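Subject: Re: [govarcombe-users] Sorting of small returns at the Herkow store
Date: Wed 20 September

Dear members,

The Govarcombe lending service thanks the member who wrote on this point. The message is quoted in part so that all may follow it.

> We brought back 41 items after the June loan and were asked to
> sort them ourselves. The notice by the door still gives the old
> rules. Which of them apply now?

The old notice no longer applies and will be taken down. Under the present rules, loans of up to 168 small items are to be sorted by the borrower before they are handed in. Larger loans should be left in their bags with the loan slip, and staff at Herkow will sort them within 10 working days.

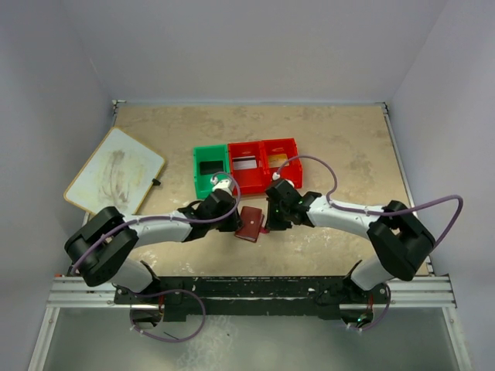

Green and red bins on a sorting table.

Complete items go in green. Damaged or incomplete items go in red, with a short note of the fault. Please do not attempt repairs. Items bearing a Zusine label belong to a separate collection and must be returned to the Nazari desk, which closes at noon on Fridays.

The stock list now stands at 1181 entries. Members who hold items missing from the list are asked to write to the service, giving the loan number where it is known.

Replies to this message go to the whole list.

Govarcombe Lending Service
Members' Office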